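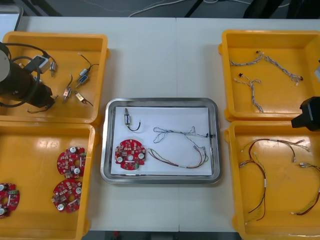 Anyone who has written a planner for rigid parts should expect to throw half of it out once wires are attached, according to Brurkell, who replied to our last posting. We agree, and the job is open again.

Software Engineer, Motion Planning (two positions)
Tomau, Narkcombe site
Full time, on site

Our two-arm cells pick solenoids, round circuit boards and wire harnesses from trays and put together kits with one of each part. You will own the planning code that keeps both arms out of each other's way.

What you will do
Write and maintain the two-arm planner in C++
Work with the perception team on grasp points for tangled harnesses
Keep our 164 regression tests passing
Build replay tools for failed picks

What we need
Two years of work on robot software
Good C++ and Python
Comfort with debugging on hardware

Start date is in February. The team has 7 engineers. Send a resume and a code sample through the Tomau jobs page. Interviews are held on Thursdays.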